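Istik work table in white, the long one. Four stars, maybe four and a half

Had this since February, keep meaning to write it up. Doing it fast before dinner.

Needed a table for the back room. Kids' science stuff, seed trays, gift wrapping, taxes, all of it lands there. Old one was a Lurov desk that wobbled if you looked at it. Paid $591 at Bhatia, delivery extra. Not cheap. Went back and forth for weeks over the Isport folding one, which is a lot less, and I'm glad I didn't. 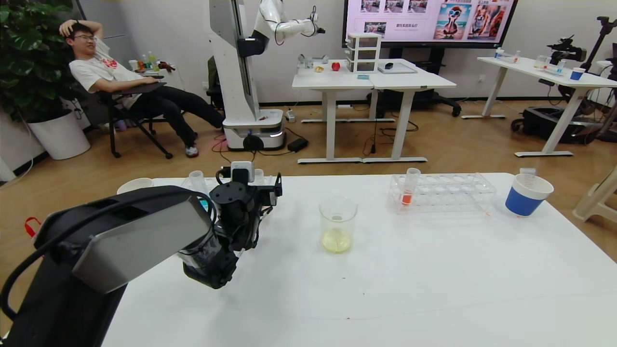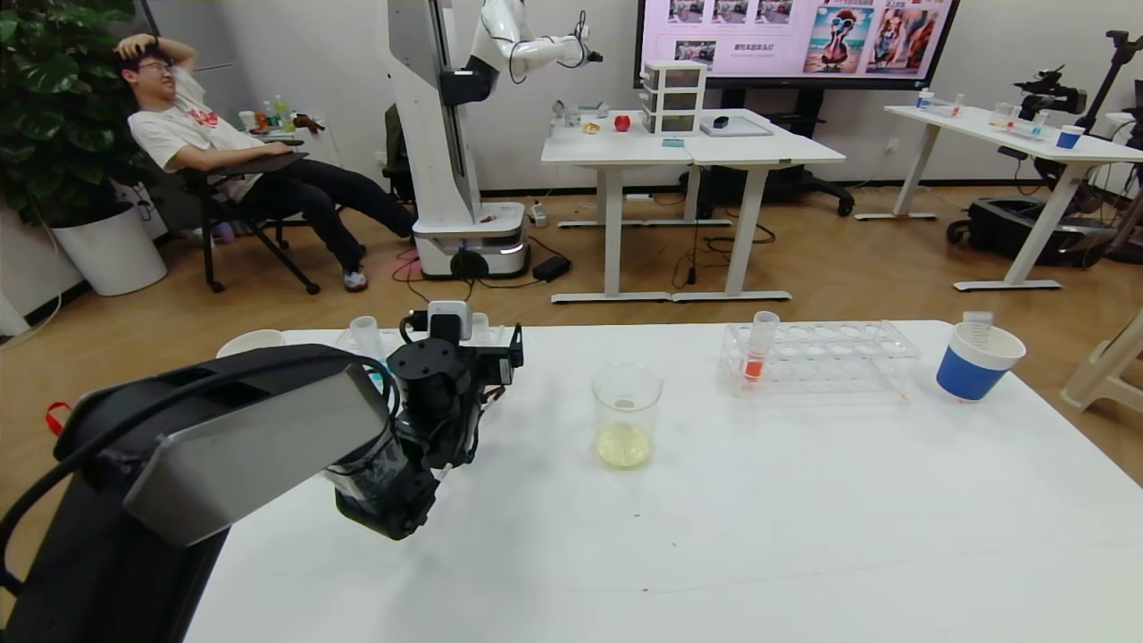
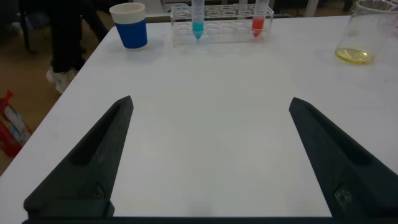

White tabletop in all three.

Does the white top stain?

So far nothing permanent. Coffee wipes off with a damp rag, even after a night. Beet juice left a pink shadow that took a little baking soda and a second try. Ballpoint pen needs rubbing alcohol. Have not tried hair dye and won't be.

Ok the rest, in no real order.

Assembly. Box says one person can do it. One person can do it if that person is willing to lie on the floor. Get help for the flip. Top is heavy, heavier than the Lurov by a lot, and the legs want to swing while you're getting the first bolts in. Leave everything loose until all the legs are on, then tighten. The booklet has you tighten as you go and my last leg wouldn't line up, had to back the whole thing off and start over. Lost a good hour. The hex key in the bag is junk, use your own.

Wobble. None once the feet are set. The feet screw in and out, plenty of travel, our floor slopes toward the window and I got it level with room left over. Leaning on the long side is fine. Leaning hard on a corner you feel it give a little. I wouldn't sit on it. My kid has sat on it.

Glare. Wasn't expecting this one. Mornings the sun comes in low and the top is bright enough that I squint at the laptop. Put a gray desk pad down and that fixed it. If your room is sunny look at the other colors, Istik does a sand one that I sort of wish I had got.

On the other hand it's great for anything small. Screws, seeds, beads, the tiny white pegs from a board game (ok not those). You drop a lettuce seed and you can find it again. On the Lurov they were gone forever.

Scratches. Yes, it will scratch. Dragged a clay pot across in the first week, left a gray line. Some of that was just pot rubbing off and came up with cleaner, the rest is a real scratch, short, you only catch it from the side. I lift things now. Emailed Istik to ask if you can sand it out and they said please don't, not even with 1000 grit. Fine.

Edges. Rounded enough that my forearms don't hurt after a long stretch of typing. Better than I hoped for. Underneath is rougher, there's a ridge along the back where you could snag a sleeve. I put tape over it.

Height. Fixed. A bit tall for my regular chair, right for a stool, right for standing if you're short. Measure your chair first!! I didnt and ended up buying a stool, so add that to the price.

Cords. No hole, no tray, nothing. At this price I'd expect at least a grommet. Stuck 2 adhesive hooks under the back and ran the power strip along there. Works ok, one hook fell off when it got humid and had to be restuck.

Delivery. Bhatia was slow but they called ahead, and the two guys brought it inside without being asked. One corner of the box was crushed and the table was fine, lots of foam. So much foam. Order confirmation ends in 1351 if anyone from Bhatia reads these, I'm still waiting on the replacement foot cap you promised me.

Cleaning. Dish soap and water. That spray for windows leaves streaks that show up at night under the lamp. Dust shows less than on dark furniture, crumbs show more.

Smell. A faint one out of the box, gone in a few days with the window open.

Vs the Isport: tried it at a neighbor's. Seam down the middle, and paper catches in it when you write. If you have to put the table away every night get that one. If it stays put, get this.

Would I buy it agian, yes, in sand, and with the stool on the same order so I only pay for delivery once.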